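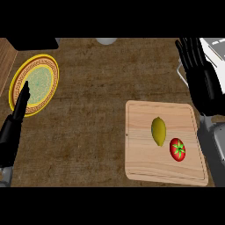 Zuletzt geändert: 16. Juli 2018

Tunthorpe - Projektbericht, Teil 2: Erst rechnen, dann schrauben

Im ersten Teil ging es ja fast nur um Holz und Aluprofile, diesmal geht es um Software und um die Frage, warum mein Gestell in der Werkstatt immer noch keine Arme hat. Der Antrag für die Projektarbeit lautete "zweiarmiger Tischroboter für einfache Küchenaufgaben", und ich hatte mir das im Dezember sehr gemütlich vorgestellt: zwei Arme bauen, Tisch davor, Tomate hinlegen, fertig. Na ja! Im Moment lebt der Roboter vor allem in Custik, meiner Simulationsumgebung, und steht dort vor einem virtuellen Küchentisch mit Teller, Schneidbrett und etwas Gemüse und Obst.

Gebaut wird im Flollar, der offenen Werkstatt hinter dem Wohnheim. Ich habe dort ein Regalfach und darf den Standplatz am Fenster benutzen, solange ich abends alles wegräume (was mit einem Gestell auf Rollen zum Glück geht). Das Gestell selbst ist fertig, die Schulterplatten sind gefräst, und der erste Ellbogen dreht sich von Hand ziemlich schön. Die zweite Schulterplatte musste ich noch mal machen, weil ich die Bohrungen gespiegelt hatte. Falls ihr so was vorhabt: links und rechts mit dickem Filzstift draufschreiben, und zwar vor dem Fräsen.

Zur Szene in Custik. Der Teller hat einen gelben Rand und ein Mäandermuster, das fand ich erst kitschig, inzwischen mag ich ihn richtig gern. Für die Bilderkennung ist er sowieso praktisch, weil sich der Rand gut von der braunen Tischplatte abhebt. Das helle Schneidbrett liegt rechts und leicht verdreht, damit ich mich nicht darauf verlasse, dass alles schön parallel zur Tischkante steht. Beide Arme tragen schwarze Hände, und die will ich am echten Gestell auch in Schwarz drucken, einfach weil es gut aussieht.

Am längsten hing ich an der Anfahrt. Der linke Arm soll über den Teller kommen, dort stehen bleiben und erst dann absenken. In meiner ersten Version fuhr er das auf direktem Weg und nahm den Tellerrand mit, in der zweiten machte er einen so großen Bogen, dass der Unterarm fast im eigenen Gestell landete. Jetzt gibt es einen Zwischenpunkt über dem Rand, den ich von Hand gesetzt habe - nicht elegant, aber der Teller bleibt liegen. Nach 491 Durchläufen hatte ich die Geschwindigkeiten so weit, dass ich mich getraut habe, sie in die Steuerung zu übernehmen.

Die Steuerung ist ein Dizon-Board, gebraucht gekauft und mit einem Handbuch, das an den spannenden Stellen aufhört. Es spricht mit den Servos über einen gemeinsamen Bus, und solange nur ein Arm dranhängt, läuft alles. Mit beiden bekam ich Aussetzer. Ich habe sieben Abende lang im Code gesucht und dann gemerkt, dass der Abschlusswiderstand am Ende der Leitung fehlte. Sieben Abende!! Immerhin ist der Code jetzt sehr aufgeräumt.

Beim Greifen selbst bin ich noch vorsichtig. Eine runde Tomate verzeiht wenig, sie rollt weg, sobald ein Finger früher ankommt als die anderen. In der Simulation kann ich die Reibung so lange hochdrehen, bis alles klebt, und genau das habe ich anfangs auch gemacht. Seit ich sie wieder heruntergesetzt habe, sieht die Statistik deutlich trauriger aus, dafür glaube ich ihr.

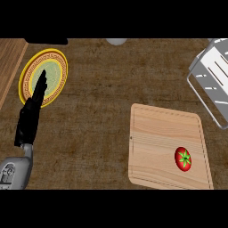 Im Werkstattchat kam prompt der Einwand, ich solle die Hände erst mal weglassen und mit einem einfachen Zweifingergreifer anfangen, die Fingergelenke würden mir beim Drucken noch genug Ärger machen. Da ist was dran. Das erste gedruckte Gelenk hatte so viel Spiel, dass der Finger zur Seite kippte, und das zweite ließ sich gar nicht bewegen. Ich bleibe trotzdem bei den Händen, habe aber die Flanschplatte so geändert, dass auch ein einfacher Greifer draufpasst.

Zum Geld, weil danach gefragt wurde: Bisher sind 408 Euro weg, der größte Teil davon für Servos. Das Netzteil war geschenkt, die Aluprofile kamen aus der Restekiste. Kabel unterschätzt man übrigens gewaltig.

Noch offen: Kabelführung durch den linken Ellbogen, Not-Aus an die Vorderseite vom Gestell, neue Lagerbuchsen für die Finger und die Kalibrierung der Kamera, um die ich mich bisher erfolgreich gedrückt habe. Den linken Arm hänge ich zuerst an, der rechte wartet, bis der Bus mit beiden einen ganzen Nachmittag durchhält.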